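Reading the gifts register so you don't have to

Sat 25 May
by Efe Okeke

I've had the Tennant council website open in one tab or another for most of this week, and my tea has gone cold more times than I'd like. It started with lunch. Not my lunch! A lunch declared by a senior officer in the planning department, paid for by a firm called Haltex, value "£58 approx", purpose "general discussion". I wasn't looking for it. I was trying to find out when they're going to resurface our road, clicked the wrong link in the transparency section, and there I was, three years deep in who had bought whom a sandwich.

If you've never looked at a gifts and hospitality register, do have a go, because they're oddly good reading. Ours is a spreadsheet. Somebody has saved it as a PDF with the last column chopped in half, so you get "Accepted, shared with te" and have to guess the rest. There are a lot of biscuits. There's a fruit basket that was declined and then, two lines further down, seems to have been accepted by a different department. There's a pair of tickets to a dinner in October with no name against them at all, only a job title, and the job title doesn't exist any more as far as I can tell.

I want to be fair about this. A register full of biscuits is a good sign. It means people are writing things down, even the daft little things, and the officer who took the Haltex lunch declared it, which is what he's supposed to do. The councils I'd worry about are the ones with a blank page. I grew up with an aunt who worked in a licensing office, and she used to say that the honest ones were always asking where the form was.

What bothered me was that I couldn't join it up with anything. The lunch is on one page. The contracts are on another page, in a different format, sorted by a reference number that doesn't appear anywhere else. Haltex does have a contract (grounds maintenance, renewed last year), and I only found that by scrolling through the lot with a ruler held against the screen like my dad doing the pools.

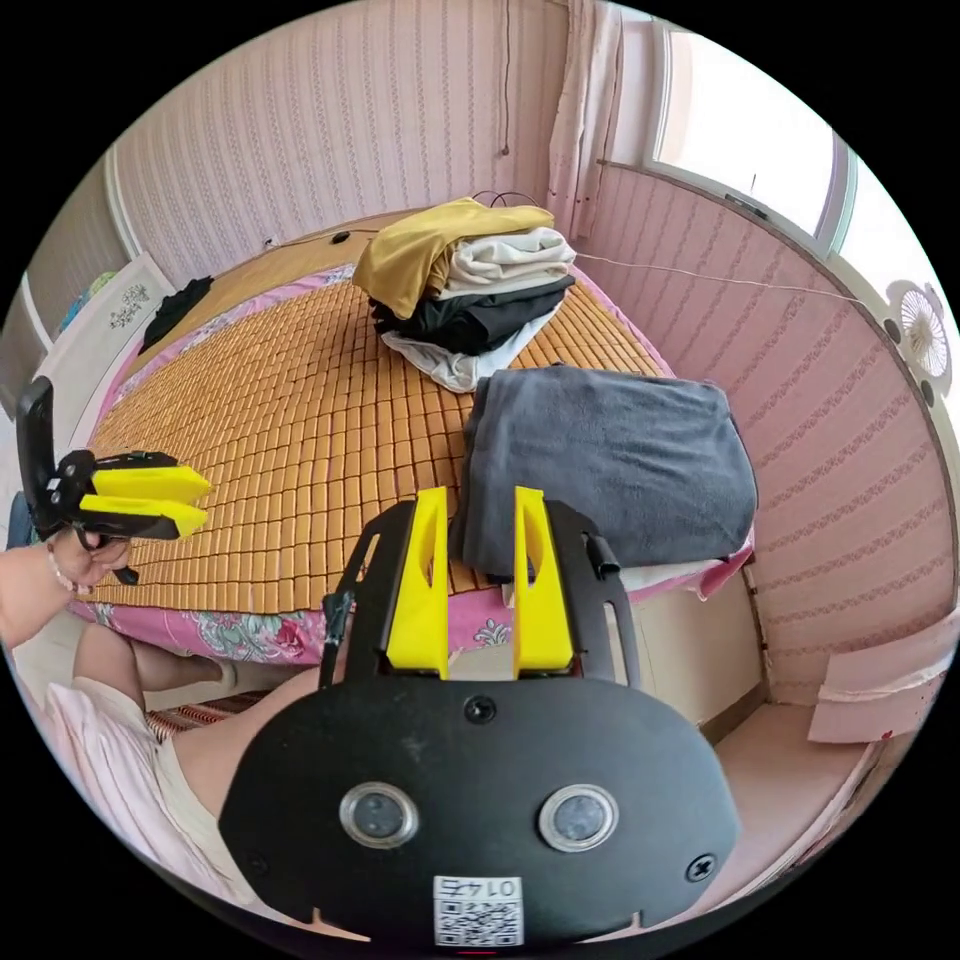
Can an ordinary resident ask to see who a council has accepted hospitality from?

Anyone can ask. Many councils publish the register on their website, and if yours doesn't, you can write in and request it under freedom of information. You don't have to give a reason or live in the area.

I wrote in on Monday night, and I kept it short. My first draft was a rant, with a whole paragraph about potholes, and I deleted it and went to bed and started again before work. The version I sent asked for 2 things: the hospitality register as a proper spreadsheet, and the list of contracts with supplier names spelled the same way throughout. I know that second one is cheeky. They don't have to tidy up their records for me, they only have to hand over what they've got, but it can't hurt to ask nicely and I did say please.

Oluwaseun Bassey, who some of you will remember from the comments on my library post, used to work in audit and has been very patient with me by email. She pointed out that the threshold for declaring a gift matters more than the gifts do. Ours is £25. One town she worked in let staff accept up to £100 without writing anything down, and as you'd expect there was a remarkable amount of generosity at £95. She also told me to look at the dates and not just the amounts. Was the lunch before the tender closed, or after it was awarded? Was there another one a year later, when the renewal came round? I hadn't thought of that, and I've now gone back and done the whole thing again with a highlighter.

For the record, the lunch was well after the award. So there we are. It may really have been a general discussion. I've had plenty of those over lunch myself, though I've generally paid for my own soup.

I did find something else, mind you. The supplier called Flurkska turns up in the payments list for "equipment" and again for "equipment (other)", and then in the following year for "equipment, see previous". See previous what? I looked at all the previous there was. I'm not saying anything's wrong, it could be the most ordinary thing in the world, strimmers or office chairs or whatever. It's just that a payment described like that can't be checked by anybody, including the people who made it.

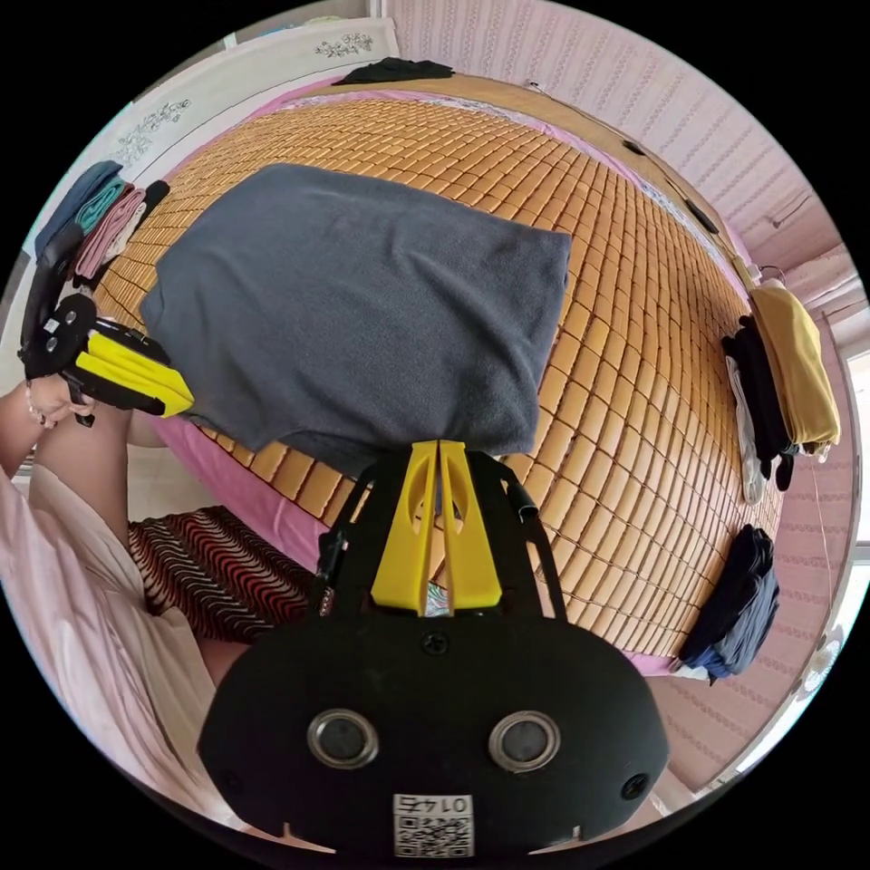

An asset register is the dull cousin of the hospitality one, and I've decided it's the one I care about. It's the list of things the public has paid for: what was bought, when, from whom, and where it's kept now. Tennant's stops abruptly at the letter M. Over in Omow they put the whole thing online, and every line has an asset number, so a resident could in theory walk into a depot, point at a mower and ask to see its paperwork. It doesn't take much. The black gripper with the yellow fingers has a small white label on it, a QR code and some printed digits, and a sticker of that sort on each item would do the job nicely, provided the same digits were then written next to the payment. It's the second half that gets skipped. People love putting the stickers on! Then the numbers live in one office and the invoices in another, and we're back to "see previous".

Oluwaseun says the sad thing about most of the losses she looked into was how small and boring they were. Nothing like the telly. A laptop bought and never logged, a van hired for a week and kept for a season, a cousin's firm getting the little jobs that fell below the level where you need quotes. By the time anybody noticed, the person who signed for it had moved on and the file was a shoebox.

So that's my new hobby, apparently. My partner has asked whether I could take up bread instead.

Next on my list is the public inspection period for the accounts, when you can ask to see the actual invoices. It's only a few weeks in the summer and the notice is usually pinned up somewhere you'd never look (ours was behind the bus timetable last year). I'm going to book a morning off for it and take sandwiches, declared value under £25. If anyone in Tennant fancies coming along, leave a comment or drop me an email, and if you've done it before, please tell me what to ask for first. I still don't know when they're doing our road.

Recent posts
The library consultation, and why I filled it in twice
What does a parish clerk do all day?
8 council phrases and what I think they mean
My first planning meeting (I wore the wrong shoes)

Get new posts by email. No spam, and you can unsubscribe whenever you like.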